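Home About Archive Bread Water Notes RSS

Burger buns and the water roux, part 2

In the first part I covered flour. I had settled on a bread flour with a middling protein content and left the liquid for later. Most of the mail since then has been from people asking why the liquid needs its own post. The short answer is that a water roux changes how much of it you can get into the dough without losing the ability to shape it.

A water roux is flour and liquid cooked together until the starch gelatinizes. Gelatinized starch holds far more water than raw starch does, and it keeps holding it through mixing, proofing and most of the bake. In a bun this shows up as a softer crumb on the second day. On the first day I have trouble telling the difference, and I no longer trust anyone who says the difference on day one is large.

The batch I now use as a baseline takes 300 g of flour in the main dough and a roux made from 17 g of flour and 85 g of milk. I cook the roux in a small saucepan over low heat, stirring with a silicone spatula, and stop when the spatula leaves a track on the bottom of the pan that stays open. Going further drives off water you have already counted, so weigh the pan before and after if you want repeatable results. The loss on my stove is usually a few grams. I add it back as milk.

Cool the roux before it goes in. I ignored this for a year. Warm roux raises the dough temperature, the dough ferments faster than the schedule allows, and the buns spread. Tomás Calado, who read a draft of part 1, makes his the night before and keeps it in the fridge with plastic wrap pressed onto the surface. I tried that with three batches and now do the same. The roux turns slightly gray overnight, with no effect on the baked crumb that I could find.

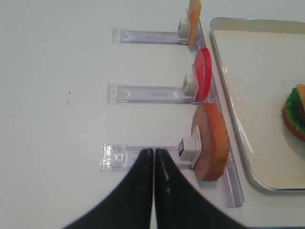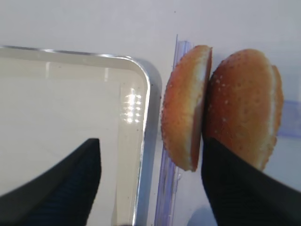
Mixing. Everything except the butter goes in at the start. My mixer is an old Weidemann with a spiral hook and two working speeds, and I run it on the lower one until there is no dry flour left, then on the higher one until the dough clears the sides. The butter, 50 g, goes in soft and in pieces. The dough will come apart at this stage and look ruined. Leave the mixer running and it comes back together. The final dough should stretch to a thin sheet but will be tackier than a plain white dough. Do not correct this with flour.

First rise is to double in volume, in a straight-sided container so that double can be read off the side. I have stopped giving times, as my kitchen in May and my kitchen in winter are two different kitchens.

Divide, round, rest, then round again and flatten with the palm. Flattening matters more than people expect. An unflattened ball bakes into a dome that is too tall for its width, and the top half slides off anything you put under it. I press until the piece is a little wider than I think it should be.

On glazing, I compared whole egg, egg with milk, and milk alone. Whole egg gives the darkest crust and holds seeds best. Milk alone is dull and the seeds fall off in the bag. Egg with milk is in between and is what I use. One coat before the final proof and one just before the oven evens out the color, though it still bakes darker near the back wall of mine, and I turn the tray once.

A few people asked about Sollano milk powder as a substitute in the roux. I have used it at the rate printed on the bag, made up with water. It works. The crust browns slightly sooner.

Storage: cool fully on a rack, then bag. A bun bagged warm will have a wrinkled top by the evening. They freeze well if sliced first, and the cut faces toast straight from the freezer in a dry pan.

Part 3 will be on salt, and on whether the order of addition makes any difference in a dough this rich. I have four test batches done and the notes for two of them disagree.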